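**Betting app wants my ID again before paying out?**

**tallgrass_moe**
OK so I need a sanity check. I've had a Hondisent account for ages, small stakes, mostly football accumulators with my brother-in-law (he picks, I pay, we argue). Last weekend one finally came in and the balance went to $1,814. I hit withdraw and got a message saying my account is "under review" and could I please send a photo ID, a utility bill and a bank statement. They already HAVE my ID! I sent it when I signed up. Has anyone been through this?

**Eamon Carroll**
Yep, same thing with me on Flevon. In my case it was anything that got close to 2,000 in a single withdrawal. Took 4 days once I'd sent everything. Don't cancel the withdrawal while you wait, whatever the pop-up says.

**puntersmum**
Sorry but I don't buy the "it's just routine" line. They never ask for a utility bill when you're putting money IN, do they? My deposit cleared in seconds.

**Eamon Carroll**
I get it, but every site I've used does it. I'd rather they check than pay my money to some guy who guessed my password.

**puntersmum**
Then check me at the start! That's all I'm saying.

**tallgrass_moe**
Kind of with puntersmum here. Anyway I sent the lot before work (03/11/2021, writing it down so I can wave it at them later) and I've been refreshing the app between laundry loads ever since.
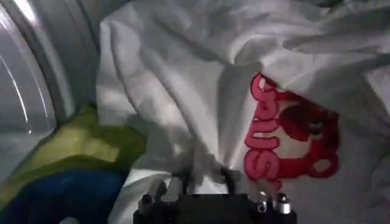
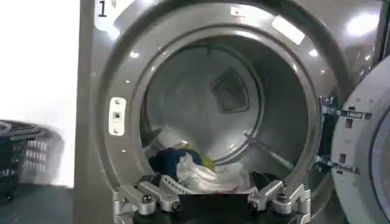
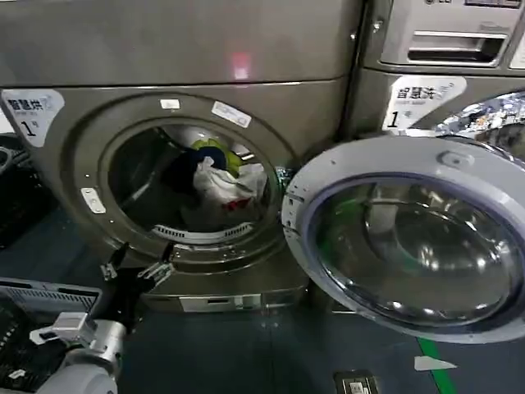
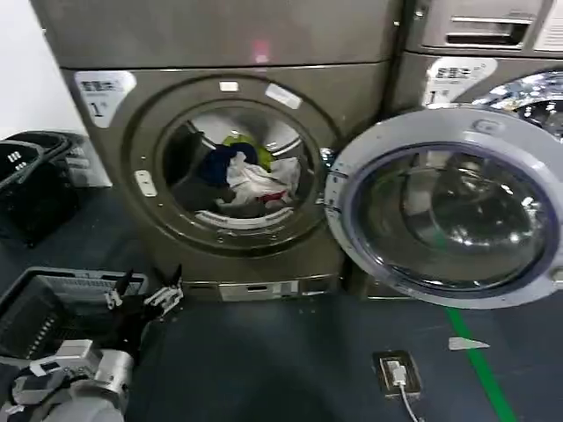
## Page 2

**Maëlys Barbier**
Moe, check the file size on the bank statement. I had mine bounced twice on Flumholm and the email never said why, then a chat person told me the PDF was too big for their uploader. I took a screenshot of the page with my name and address on it and it went through that evening.

**tallgrass_moe**
Oh that's useful, mine was 8 pages of PDF. Resending just the first one now.

**nightowl_parlay**
Might be an unpopular opinion but if you move over to Nanayakkara you can skip most of this. I've cashed out there plenty and only ever showed my license.

**Eamon Carroll**
How big were the cash outs though?

**nightowl_parlay**
Small. OK, fair point.

**puntersmum**
Do it in writing from here on, Moe. Email, not chat. I lost a whole chat log when my phone died and had to start over with somebody new.

**tallgrass_moe**
Will do. Quick update, status has gone from "under review" to "processing", so maybe it was the PDF. Brother-in-law is already asking for his half, and I don't remember agreeing to a half.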